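Unit 4: Recording household objects
Course notes, Erkholm, prepared by Ingeborg Diekmann

4.1 Scope

Unit 3 dealt with flat goods (boxes, books, folded linen). The present unit covers two further classes, shallow tableware and soft toys. They are recorded on the same sheet, but the fields carry different weight. For tableware the outline and the finish of the surface do most of the work. For soft toys the outline changes every time the item is put down, so the record depends on markings and on the fixed parts.

Students should have read the Wegener notes on surface terms before the session. Only the terms used in the exercise are repeated in 4.3.

4.2 Working surface

A plain white table is used throughout, 76 cm high. White gives a clear outline for dark and mid-toned items and a poor one for white tableware. Where the tone of an item is close to that of the table, the rim has to be found from its shadow, its highlight or a coloured edge line. Illumination is set to 500 lux at the table top and checked in the centre. 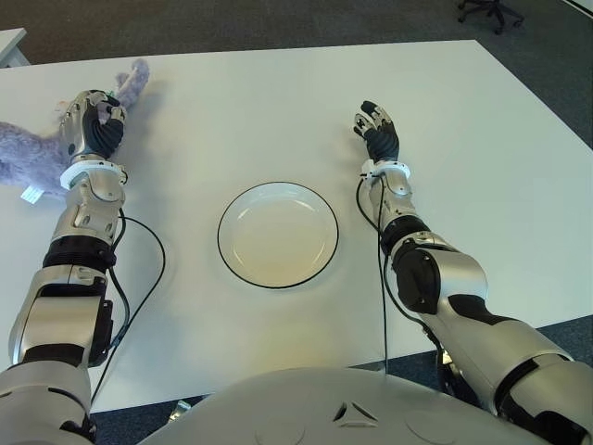
Colour is entered after outline. White ceramics and plastics take a tint from whatever light falls on them, and two ends of one item can read as different whites. The entry should give the range ("off-white to cream") and leave the cause open. Material is entered only when it has been established by handling or from a mark on the underside. Gloss is not evidence of glaze.

4.3 Surface terms

Matt: no distinct highlight at any viewing angle.
Satin: a broad highlight with soft edges.
Gloss: a narrow highlight with a sharp edge, often following a curve.
Pile: fibres standing off the base; the outline is slightly blurred.
Ribbed: parallel raised lines. Give the direction.

Where matt and gloss parts adjoin, record each part separately. A single term for the whole item will be marked as an error. The eye tends to rate a matt part as darker than it is when it sits next to a polished one.

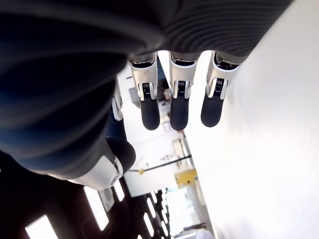

Fig. 4.2. Ribbed dark covering, polished joint housings and black fingertip pads.

4.4 Shape of shallow ware

Four entries are required: plan, wall, base and edge. Plan is round, oval or angular. Wall is the height and slope of the raised part. Base is flat, domed or footed. Edge covers rolled, cut or banded rims; a band of another colour is entered here and not under colour. Milan Claeys has prepared section drawings for the Grudley series, which are kept with the blank sheets.

4.5 Soft toys

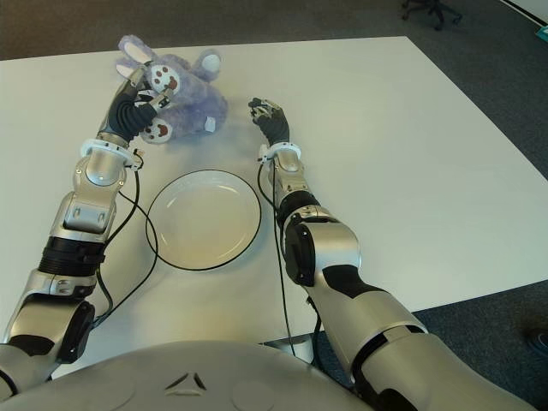
Soft toys are entered by species, pile colour, contrasting parts and attitude. Attitude means the way the item is lying at the time of the record and has no bearing on its identity. A rabbit on its side gives a different outline from the same rabbit sitting, but its contrasting parts remain usable: here the white lining of the ears, the white patch at the rear and the brown dots on the paw pads. The ears and paws are therefore entered first, and the body last. Pile colour is given as a range where purple, lavender and grey cannot be separated.

4.6 Exercise

Work in pairs. Each student completes one sheet for the plate and one for the toy without consulting the other, then the pair compare entries field by field. Differences are left on the sheet and initialled. Completed sheets go to Jordan Dunmore by 16:00.

Reading: Tiedemann, notes on outline and tone, section 2.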